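How Does a Robot Learn to Pick Things Up?
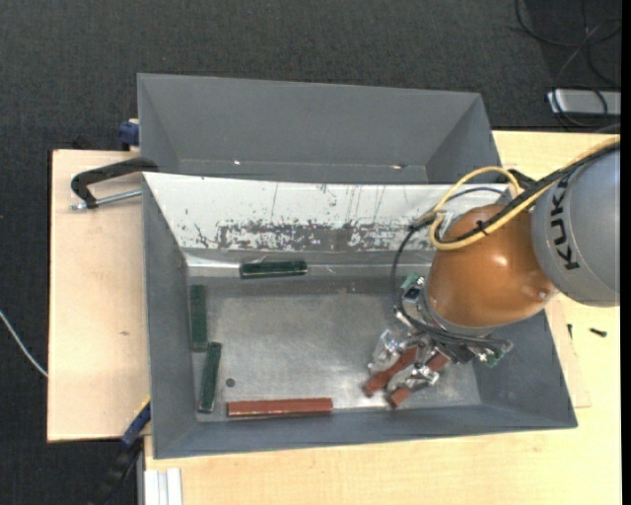

Picking up a block is easy for you. You have been grabbing things since you were a baby, and you got plenty wrong before you got good at it. A robot has to learn too, and it learns from examples. An example is a record of one try: what the robot's camera saw, how the arm moved, and how the try ended. In the Gatchalian workshop in Nomosville, the robot practices with green blocks and reddish-brown blocks in a grey bin. Some lie flat against a wall of the bin and one is tilted, so the arm can't use the same move for all of them.

What goes into one example?

Each try starts with a picture of the bin. The computer picks a spot and tells the arm to go there. The arm moves down, the gripper closes, and the arm lifts. Then the computer checks whether the gripper is holding anything. If it is, the try is marked "yes." If the gripper is empty, it is marked "no."

Both kinds get saved. A "no" tells the computer that a certain spot, or a certain angle, did not work. If it only ever saw good tries, it would have no way to tell a good idea from a bad one.

How many examples does it need?

More than you might think. The Gatchalian team started collecting in August. On a good day the robot makes 400 tries. One try takes 23 seconds, and a person has to stay nearby the whole time in case a block gets stuck or falls outside the bin.

After every 10 tries the blocks are mixed up. This matters a lot. If the blocks always stayed in the same places, the robot would learn those places and nothing else. Move one block over and it would be lost.

Does the robot understand blocks?

No. It doesn't know what a block is, or what green is called. It has numbers that stand for pictures and numbers that stand for moves, and it looks for patterns that connect them. When it sees a new pile, it uses those patterns to guess which move will work - and sometimes the guess is wrong.

Try it yourself

You need a shoebox, some building blocks, and a friend. Close your eyes while your friend mixes up the blocks. Open them for 3 seconds, close them again, and try to pick up one block using only your thumb and one finger. Write down "yes" or "no" each time, and draw where the block was. Then look at your drawings. Which blocks were hardest to get?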